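To: gripper-users list
Subject: Re: Dilard vs. Sayegh fingers, first numbers

> We finished the comparison on the Drirkberg arm last night. Same
> controller, same wrist camera view, same start poses, 167 episodes
> each in sim. Sayegh fingers got 152 good grasps, Dilard got 149. I
> think that settles it and we should order the Sayegh set before the
> October price change. Unless somebody objects I'll put the request
> in this afternoon. Config files are in the usual place.

I object, or at least I'd like to slow down a little.

152 against 149 is three grasps. Run the same 167 episodes with another seed and I'd bet lunch you see a swing bigger than that with the fingers left alone. I'm not saying the Sayegh set is worse. I'm saying I can't tell from this, and I don't think you can either. If the choice has to be made on those two numbers, flip a coin and keep whichever set is already on the shelf.

I pulled your configs and poked at them for an hour. First thing, the finger pads have the same friction value in both files. One of the selling points of the Sayegh fingers is supposed to be the pad material, and we've modeled it as identical to the other one. So whatever the three grasps came from, it wasn't that. Second, the Dilard closing speed is set lower than what we run on the bench. I don't know if that was on purpose. If it was, it should be in the write-up. 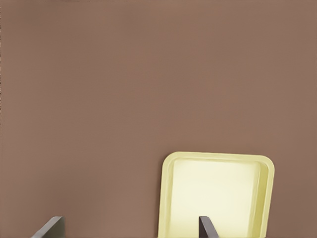
My bigger complaint is with the wrist view and what we let the policy get away with. Both finger sets were scored from renders where the lighting is flat and the table is one plain color, and I don't believe any camera ranking that comes out of that. In the view I've put in here the right finger is dark gray against a nearly white tray floor, which is about as easy a edge as you could ask for, and there is no noticeable shadow around the tray to confuse anything. The left finger is over plain brown. Our bench has scratches, tape, and a window on one side that ruins every afternoon session. I would want to see what happens to both scores with some of that put back in before anyone says the camera setup is "fine for either gripper."

Also, the fingers only show at the tips down at the bottom of that view, and they're wide open. The finger shape matters most when they close, and I couldn't find a single saved view from that part of any episode. Are we throwing those away? The logger used to keep every tenth step. If someone turned it off to save disk I'd like it back on, at least for failures. Fifteen failed grasps on one side and eighteen on the other, and right now we can't look at any of them.

What I'd accept as a fair test:

Run 2,000 episodes per finger set, with the seeds listed in the file so somebody else can repeat it. Stilolby can handle that overnight if nobody else has it booked.

Separate friction values for the two pads, measured on our own bench. The vendor sheets are no use for this, they never say what surface they tested on.

Same closing speed for both, then a second run with each at its own recommended speed.

Randomized table texture and light direction. Doesn't have to be pretty.

Keep the failures.

Then a short run on the real arm with both sets. I know swapping fingers on the Drirkberg is a pain and the calibration has to be redone every time, but that's part of the comparison too. If one set takes twice as long to mount and line up, I care about that a lot more than three grasps in sim.

I'll write the texture and light part if somebody else takes the friction measurements. Until then please hold the order - the price change isn't big enough to rush for, and we've still got the last "clear winner" sitting in a drawer under the bench.

One small thing, the Dilard config has the finger length in millimeters in one place and meters in another. The loader seems to cope with it, but I wouldn't trust that.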